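Gripper swap, part two: rounded fingers on both arms

After the last post a couple of readers asked why I was still running flat jaws on the two-arm setup in Rudunham. Mostly I hadn't got around to changing them. In June I finally did, and both arms now carry the same gripper with rounded fingers.

The old flat jaws came from Grolthorpe and they were fine for blocks and boxes. Where they fell down was on thin pieces lying flush with the table. They'd close on the top edge, the part would tip, and I'd be back to resetting it by hand. The new ones are the Osei pair, which have a softer contact face and open a little wider. I paid 400 dollars for the two, plus 29 for postage.

Fitting took most of an afternoon. The brackets went on without any trouble, but the cables needed more slack at the wrist than I'd allowed, and I ended up rerouting the left one twice.

My main worry was clearance with both arms working near the middle of the table. The controller is still Gratik, and its collision margin is set for the old jaws, so I started with slow moves and brought the two grippers in close from either side. 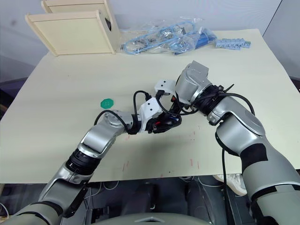
Both grippers near the middle of the table, right one angled down over the left.

I ran 60 handovers at low speed over the next few evenings. Most of the misses were on the right arm, which comes in at a steeper angle and wants a lighter closing force than the left. I've given each arm its own force setting now instead of sharing one, and the grip is a lot more even.

The wrist cables are still a nuisance. They bow out further than I'd like when the arms fold in, so shorter leads are on the list – right-angle plugs too, if I can find some in the right size.

I'm keeping the flat jaws in the drawer for box work. Next I'll try the same handovers at normal speed, once I've redone the collision margin.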